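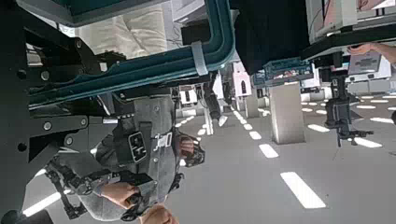 Pieter Brouwer

To all members of the Fenside shore survey list,

Thank you to those who replied to the draft recording sheet. Most of the replies raised small matters of layout, and these will be corrected before the sheet is issued. One reply raised a larger question, and I am answering it on the list so that every survey team works from the same guidance.

Mieke Martens wrote:

> I have been through the new sheet with the Pollthorpe team and we are
> unhappy with the section on chitons. The old sheet let us write
> "chiton, not identified" and move on. The new one asks for a species
> name or a reason why no name was given. On a falling tide with cold
> hands that is a lot to ask. Several of our people can tell a bristled
> girdle from a smooth one, but they do not want to go further than
> that without a hand lens and a quiet half hour.
>
> We also have a problem with the boulder counts. If a boulder is
> turned and there are seven chitons under it, do we record seven, or
> do we record the boulder as occupied? Last season we did the first
> and I believe the Boersma team did the second. If so, the two sets of
> figures cannot be put side by side.
>
> Finally, are we still expected to bring back specimens? Two of our
> members would prefer to stop doing this.
>
> Mieke

I will take the three points in order.

Names. The sheet does not require a species name from every observer. The wording was poor and will be changed. Observers may record at one of three levels: chiton only; chiton with girdle type (bristled, granular or smooth); or full species name. A record at the first level is a valid record and will be kept. What we need to avoid is a full name entered on the strength of color alone. Color in these animals varies a great deal, even among individuals on the same stone, and last season's returns included a number of names that could not be supported when the photographs were checked. Of the 103 chiton records submitted with photographs, 15 had to be moved back to a higher level. That is not a criticism of any team. The girdle is often out of focus or covered in silt, and the valves of older animals may be so worn that the surface pattern is lost.

Where a photograph is taken, please take it from directly overhead, with a scale beside the animal, and take a second one of the girdle at the side. Please do not pry the animal from the rock to obtain a better view. Chitons that are pulled from the surface are easily injured along the foot, and a detached animal that has curled up may be eaten before it can settle again.

Counts. Mieke is correct that the teams worked differently. From the coming season, all teams will record the number of individuals under each boulder turned, and will also record boulders with none. The zero entries matter as much as the others. A return that lists only occupied boulders tells us nothing of how many were searched, and it was for this reason that part of the Boersma return had to be left out of the summary. Each team should turn no more than 50 boulders in a visit. Boulders must be put back the same way up and in the same position, with the weed side uppermost. If a boulder is too heavy for one person to lower under control, leave it where it is.

Juveniles are a difficulty. Animals shorter than 7 mm should be counted but entered in the separate column, without a species name at any level. I recognize that some observers are confident with young animals, and their notes are welcome in the remarks box.

Specimens. No team is expected to bring back live specimens. The reference collection is adequate for the common species on this coast, and the permit under which earlier collecting took place has not been renewed. Loose valves found on the strand line may be kept, provided that they are bagged with the site, the month and the collector's initials. Valves without those details cannot be used.

There remains the matter of the Skamach reef transect. The lower end is exposed only on the largest spring tides, and we have no chiton records from it at all. I would be grateful to hear from any team willing to take it on in March. The approach is over soft ground, and the party must be off the reef by the time of low water, without exception. Anyone who has not walked the route before should go with someone who has.

The revised sheet will be sent to team leaders in February. Please destroy any copies of the draft, including copies saved to a phone, as the column order has changed and the two versions are easy to confuse. Teams that have already entered winter records on the draft need not copy them out again. Write "draft" at the top and send them in as they are.

Further comments on the chiton section should come to the list and not to me privately, so that all teams can see them. Comments on the limpet and topshell sections should wait until those drafts have gone out.

Pieter Brouwer
Records Coordinator
Fenside Shore Survey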